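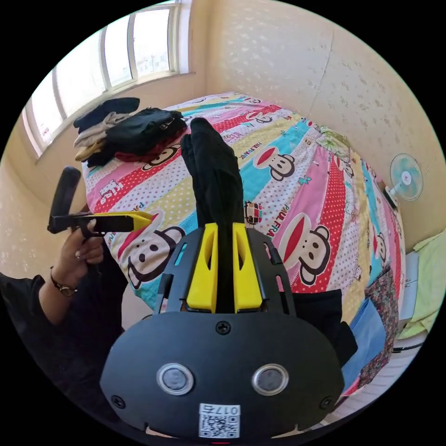 What do students in the Ircombe robotics club do before a robot is allowed to fold anything? They fold it themselves, by hand, using the same kind of gripper the robot will use.

That has been the main work of the club this term at Ircombe Technical College, where members are preparing an entry in the household tasks section of the Pistus student robotics competition. The section asks teams to have a robot sort and fold ordinary clothing on a soft surface, with no help from a person once the run begins.

The club's entry is named Kusuma. It will learn from recordings made by the students, who work through the laundry with a gripper in each hand. The grippers have yellow fingers that close on the cloth, and a student wearing them out on a pile of shirts can make several recordings in an evening if things go well.

"People think you just pick it up," said Aiman Sinaga, a second-year student who leads the recording group. "With two fingers on each side you have to decide where the corner is before you touch it. If you grab the middle you've got a rope, and then you spend the next minute trying to turn it back into a shirt."

Sinaga said dark clothing had been the hardest to work with, as seams and edges are difficult to pick out in the recordings. The club has kept dark garments in the mix all the same. Competition rules do not let teams choose the colours they are given.

Patterned bedding is another problem the students have taken on deliberately. An early version of the software was trained only on a plain grey table in the college workshop and did poorly when it was tried on a printed doona cover, where it repeatedly reached for parts of the pattern. Members now record in bedrooms and living rooms as well as at the college.

"It went for the flowers every time," said Gilang Sitompul, who looks after the training software. "The shirt was right there beside them. So we stopped using the grey table for everything."

Each recording is checked before it goes into the training set. Sitompul and another student, Darmawan Liem, watch them through and mark where a garment is picked up, where it is let go and whether it was dropped along the way. Drops are kept if the student recovers the garment without starting again. Recordings in which the fingers close on the sheet as well as the clothing are set aside.

Liem said the checking took longer than the recording and was the job members were least keen on. The club now does it in pairs on Vultis, a video labelling program written by former members, with a roster pinned up in the workshop.

The club has 13 members, most of them studying mechatronics or computing. Five joined this year with no previous experience in robotics, and the recording work has been given largely to them. Evanthia Pappas, the lecturer who supervises the club, said it was a useful way to start.

"They find out how awkward the tool is," Pappas said. "A new student will often want to go straight to the code. After an evening with the grippers they ask better questions about it — why the fingers are that width, why the wrist has to turn so far."

The fingers themselves have been redesigned more than once. Gebhard Fuchs, the college's workshop technician, helped students adjust the shape so that it would take up a single layer of cloth without pinching the layer underneath. Thin cotton is now fairly reliable, he said, but knitwear still stretches when it is lifted and tends to come down in a different place from where it was meant to go.

"I'd like another go at the tips," Fuchs said. "They're all right on a tea towel. A jumper is a different matter."

Under the Pistus rules, each team is given a basket of eight items at the start of its run. Points are awarded for items folded and placed in a stack, with deductions for anything left on the floor. Teams do not see the basket beforehand, though the organisers have said it will include at least one knitted item and one pair of trousers.

The college entered the competition last year in a different section, sorting recycling, and did not reach the final round. Pappas said the club had asked to change sections because members wanted a task they could practise at home.

Recording will continue until August, when the club has to settle on the version of the software it will take to the competition. The robot's arms are mounted on a stand in the old assembly hall, a brick building dating from 1899, and members will move a bed frame in beside them for full practice runs.

Students at the college who would like to help with recording can see Sinaga in the workshop after 5 pm. No experience is needed, and clothes with buttons are especially wanted.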